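The White Desk: Questions I Keep Getting

Ever since I posted about clearing off my desk corner at the Derkham office, the same handful of questions keeps turning up in my inbox, so I've put them all in one place.
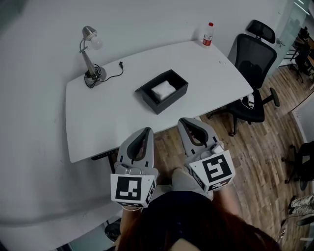

White desk, silver lamp, black box. The mesh chair is off to the right.

Why did you go for white?
The wall behind it is light gray and the floor is warm brown planks, and I wanted something that didn't fight with either. White does show every coffee ring, I'll give you that! A damp cloth in the morning and another before I go home takes care of it.

Do the rounded corners make any difference?
To my hips, yes. My last desk had square ones and I walked into them constantly (I'm not a graceful person). You lose a tiny bit of surface, and I've never missed it.

What goes in the black box?
Whatever would otherwise wander across the desk. I leave it open, no lid, so I can toss things in without thinking. A folded white cloth or a bundle of tissues usually ends up in there, and when I'm in the middle of something it also gets pens, sticky notes and the odd granola bar. My one rule is that it gets emptied when I can't see the bottom anymore.

Wouldn't drawers be better?
I had drawers for years and what I had in them was 76 dead pens. Rahel Berchtold, who sits across from me, counted them out loud while I was trying to make a phone call. No more drawers.

Where did the lamp come from?
A secondhand place called Nindent. I'd gone in for a bookshelf and came out with a lamp, so that went well. I love the gooseneck arm because I can push it down low for reading and then swing it out of my way. The round base is weighted too, so it stays put when I yank on it.

Frosted bulb or clear?
Frosted, every time. I tried a clear one for a week and kept getting a glare off the white top. Gertraud Frei swears by clear bulbs, but her desk is dark oak, so we've agreed to leave it there.

How do you hide the lamp cord?
Um, I don't. It's black, it's long, and on a white desk it looks like a licorice whip. I've bought three kinds of cord clip so far and every one of them came unstuck. If you've got a kind that really sticks, please write to me!

Isn't a water bottle on the desk asking for trouble?
Mine has a cap, and I keep it at the back against the wall where my elbow can't reach. I wouldn't do it with an open glass.

Is the headrest on the chair worth paying for?
I went back and forth on this one. I hardly touch it when I'm typing, but for long calls it's lovely. The mesh back matters more to me, especially in summer. Do check the seat before you sit down, though. I put small things there "just for a second" and then forget all about them.

How long does the tidying take?
Some three minutes if I do it every day. If I skip until the end of the month, it eats my whole lunch break.

Can I send you a picture of my own desk?
Please do! Messy ones are very welcome, and I'd love to see what other people do about cords.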